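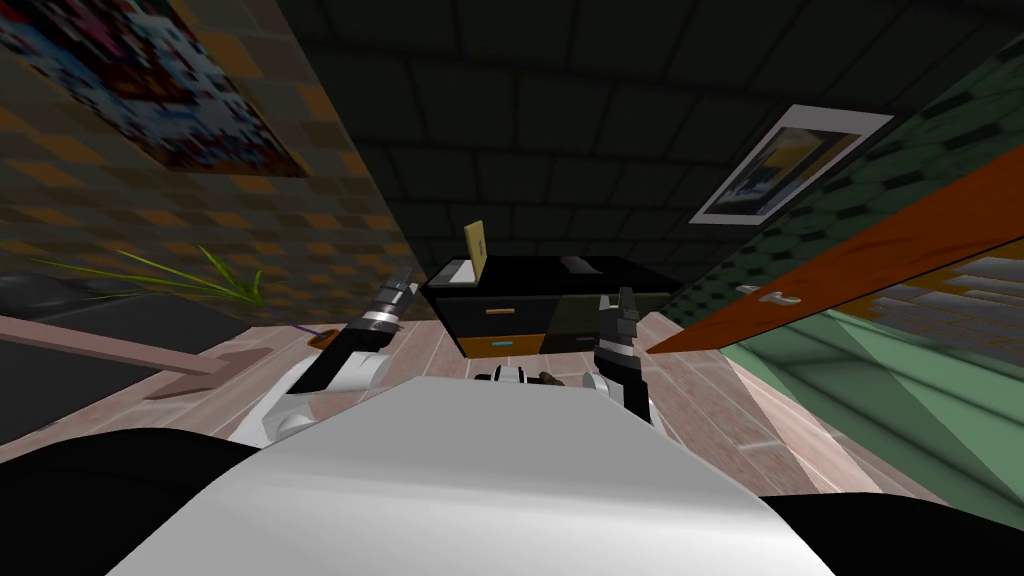 Drawer Duty at the Cendeck Club

Every Wednesday at 3 the students log in and send a simulated robot around a made-up house. They love it!
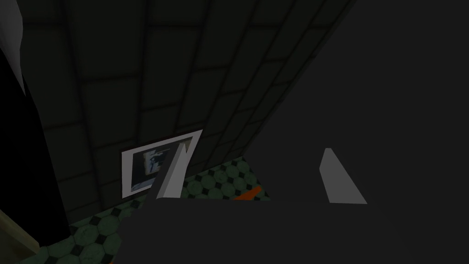 By Mounir Morsy

The wrist view is the hard one: big dark gripper, very little room.

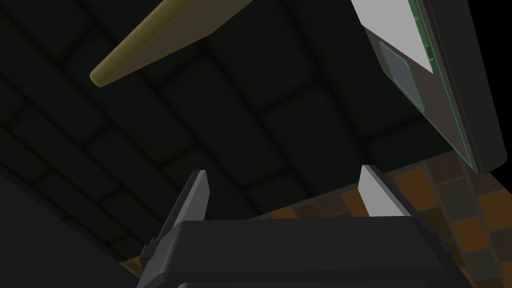

Gripper open, ceiling overhead, in the club's simulator.

Run 75 had everybody shouting advice at once.
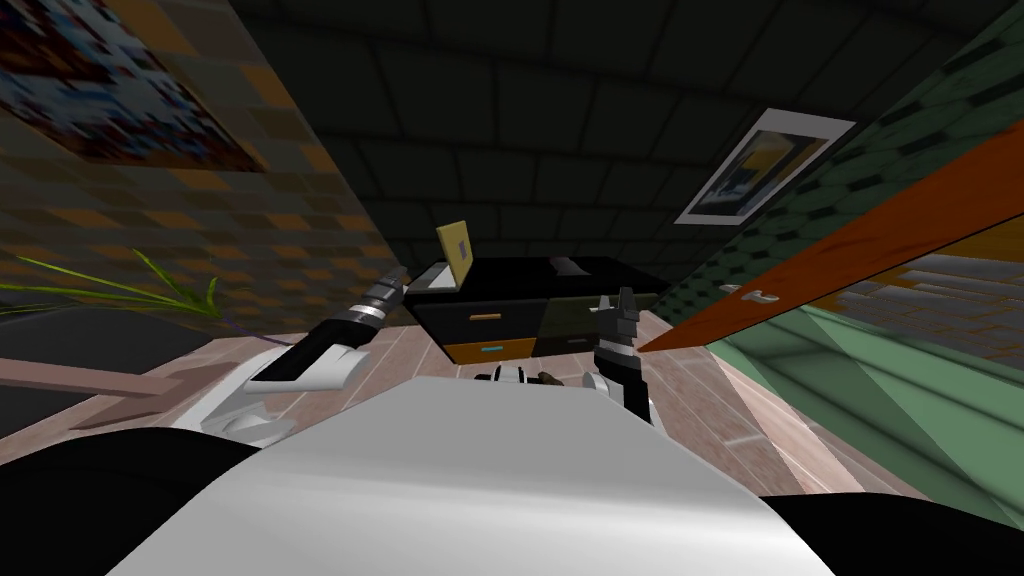
Zilholm, the spring contest, is what they're practicing for. Teams get 180 seconds a task, and the black chest with its orange and cyan handles is a favorite drill.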